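Living with a small kitchen: speaker notes
Krisztina Borbély, evening talk at the Irnura home centre, 2025-07-26

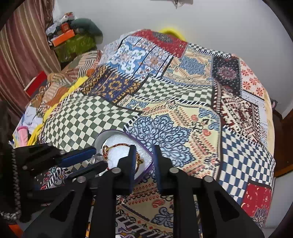

Braided cord bracelet in its heart-shaped box, on a patchwork-print cloth.

OPENING
Say hello, thank Csaba Sipos for setting up the chairs and the projector. Phones on silent, questions any time — I like being interrupted.

Ask for hands: who is planning a kitchen, who is halfway through one, who has finished and wants to complain? (Wait for the laugh, then pick someone from the middle group and ask what they are cooking on at the moment.)

OUR KITCHEN
It's a galley, 200 cm wide wall to wall, with a door at each end. When we bought the flat in Vincze Street it had a full run of cupboards down both sides and two people could not pass. I lived with that for years and got very good at walking backwards with a hot tray.

We took out one side completely. Everyone told us we'd miss the storage, and for the first fortnight I did! Then I went through the boxes in the hall and found three colanders, a fondue set and the lids of pans we no longer had.

Show the floor plan here. Leave it up for a bit, people like to look at plans.

WORKTOP
This is the bit I could talk about all night. We went for oiled beech from Destska. I love it. It marks, it needs oiling, and by the sink you have to wipe it properly every evening. If that sounds like a chore to you, get a laminate and be happy, I mean it, the good ones are lovely now.

Pass the offcuts round. Start at the left so they come back to me.

Depth: we kept the standard depth on the cooking side and put a narrow shelf opposite, just enough for a mug and an elbow. Best thing in the room. Tell the story of the christening cake and the shelf (short version).

MONEY
Give real figures. Units, worktop and tap came to 2881 euros. Fitting was separate and we did the painting ourselves. The one thing I paid too much for was the Kallberg extractor, 597 euros, and I would still buy it again tomorrow because I can hear the radio while I fry onions.

Where we saved: kept the old sink, kept the floor, changed only the handles on the tall cupboard. Nothing matches exactly. Stand far enough back and it does.

LIGHT
Do the torch trick — main lights off, torch held behind my head, chopping board in front. See the shadow? A single ceiling light does that to you every evening. Strip lights under the shelf, at the front edge, warm white. Csaba has the switch, nod to him when ready.

Someone always asks about sensors. We tried one. It went off whenever the cat crossed the room, so it's in a drawer.

THINGS I'D DO DIFFERENTLY
Sockets. We put in 2 on the worktop side and I want more, please learn from me.
Drawers for everything under the counter, no cupboards with doors. I kneel down for the big pot and I'm not getting younger.
Order the tap early. Ours was late and we washed up in the bath until September.

QUESTIONS
If it goes quiet, ask the halfway-through people what is holding them up. It's usually the plumber or the tiles.

Samples stay on the side table until we lock up. Oil for beech: I've brought the tin, let people smell it, lid back on after.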